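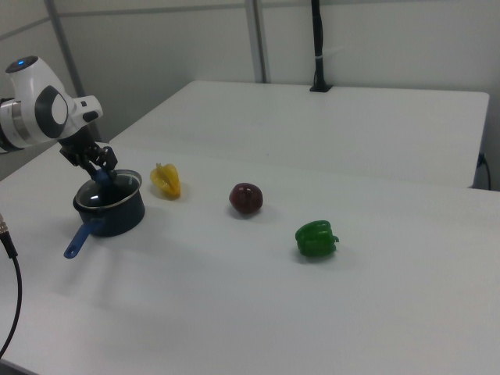

Stornum opens its doors to anyone who fancies teaching a robot to cook (well, nearly)

I have now spent a whole Thursday afternoon trying to pick up a saucepan lid, and I'd like it known that I can normally do this in my own kitchen without much bother.

The difference is that I was doing it with somebody else's arm. Stornum, the small robotics firm that moved into the old seed merchant's on Bruvari Road last spring, has started inviting local people in to be what it calls demonstrators. You sit at a desk, you hold a pair of hand controls, and a white robot arm with a black two-fingered gripper does whatever your hand does. The computer keeps a record of every movement, and later on the arm has a go by itself using what it has learned from all of us.

The task I was given is the one they call "lid and veg". You bring the gripper down over a dark blue saucepan, close it on the blue knob in the middle of the glass lid, lift, put the lid down on the table, and then move the food into the pan one piece at a time. There's a star fruit, a green pepper and a round dark red thing which I called a plum all afternoon and which the chap next to me called an apple. The robot doesn't mind either way, I'm told.

"Everyone goes for the knob too fast," said Francine Hawthorne, who runs the sessions and has the patience of a swimming teacher. "You've got to come in from above and slow right down for the last bit. And if you miss, don't start again – just fix it. We want the fixing as well."

That surprised me! I'd assumed they would only want the good goes, but Francine says a robot that has only ever seen perfect lifts gets into a terrible muddle the first time it's a finger's width off. So my wobbles are useful, and I supplied plenty of them.

Stornum wants 1000 recordings of the lid task before it begins training, and when I arrived the tally on the whiteboard stood at 913. The food gets moved to different spots between goes, and sometimes the pan is turned so the handle points another way. My colleague Zachary Poirier, who came along to keep me company and then refused to give up his seat, got into the swing of it much quicker than I did and was soon doing the pepper with something close to style. He puts this down to a childhood spent on the claw machines at the seafront.

There are two ways of doing the teaching, by the way. The desk controls are one. The other is to switch the arm to a soft mode, take hold of it near the wrist and push it through the job yourself, like guiding a child's hand with a pencil. I preferred this, as you can feel where you are, but engineer Hauke Vogler told me they use it less for the kitchen jobs. "Your own arm gets into the camera's view," he said, "and then the robot learns that there is always a person standing there." Fair enough.

The hardest part for me was depth. You'd think looking at a pan from across a desk would be easy, but glass is a pain to judge, and twice I closed the gripper on thin air while feeling very pleased with myself. Getachew Alemneh, who had the slot after mine, told me to watch the shadow on the table instead of the fingers, and I improved straight away. I wish he'd turned up earlier.

Demonstrators need to be over 18 and sessions last 78 minutes, an odd number that comes from five blocks of practice with short rests in between, plus the safety talk. You get a voucher for the Prestard café over the road, where the cheese scones are very good indeed. No experience is needed, and left-handers are especially welcome, as there haven't been many so far.

The next block of sessions starts in September, with places booked at the front desk. Wear something with sleeves that push up, and leave your bracelets at home – mine kept catching on the controls.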